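# About Restbridge

Restbridge is a residential training centre for adults who wish to work in housekeeping, cleaning and the general care of buildings. It was founded by Veronica Dobre, who remains its Director, and occupies the former Cozma boarding house together with a smaller annexe known as Grellow.

The centre admits up to 200 learners a year. Courses last 20 weeks and are taught in groups small enough for each learner to be observed at work by a tutor every day. To date 561 learners have received the Restbridge Certificate, and many have gone on to posts in schools, hotels, care homes and public offices.

## What we teach

The curriculum is divided into 4 units: floors, kitchens, linen, and waste. Learners begin with floors. This first unit covers sweeping and general floor care, including the daily clearing of corridors, landings and entrance areas.

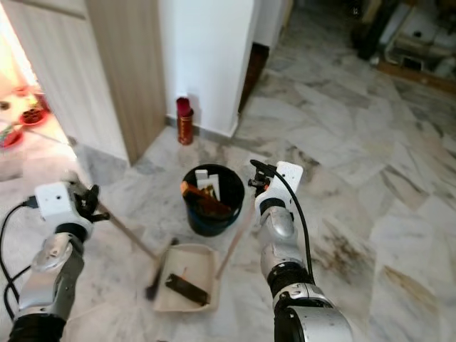
Sweeping is given more time at Restbridge than visitors generally expect. Learners are taught to work from the walls inwards, to keep the strokes short near doors and skirting, and to collect what has been gathered before moving on to the next length of floor. The long-handled broom and the dustpan are taught as a pair, one held to each side, with the handles leaning in towards each other and the bristles brought down to the near edge of the pan. Larger pieces, such as a dark strip lying across the tray, are to be lifted clear and looked at before disposal, as they may have come away from a fitting or a piece of furniture. A bucket is kept directly behind the pan so that nothing has to be carried across a clean floor.

The kitchen and linen units follow the same pattern of demonstration, supervised practice and written record. Waste is taught last - it draws on all the earlier units - and includes sorting, storage and the safe handling of broken items.

## Our staff

Teaching is led by Sebastian Surdu, Head of Practical Studies, who joined Restbridge from the hotel trade. Each tutor is responsible for one part of the building as well as for a group of learners, and the condition of that part is reviewed with the Director at the end of every course.

## The Fliltus Award

The Fliltus Award is presented each December to the learner whose record book shows the most consistent standard of work. The record book is completed by hand and signed daily. It remains the property of the learner.

## Visiting and applying

Prospective learners and employers are welcome to visit by arrangement with the office. Application forms may be collected from reception at Cozma or requested by post. Applicants need no previous experience, but are asked to attend a short interview and to spend one morning working alongside a current group.

Page last reviewed: 5/8/26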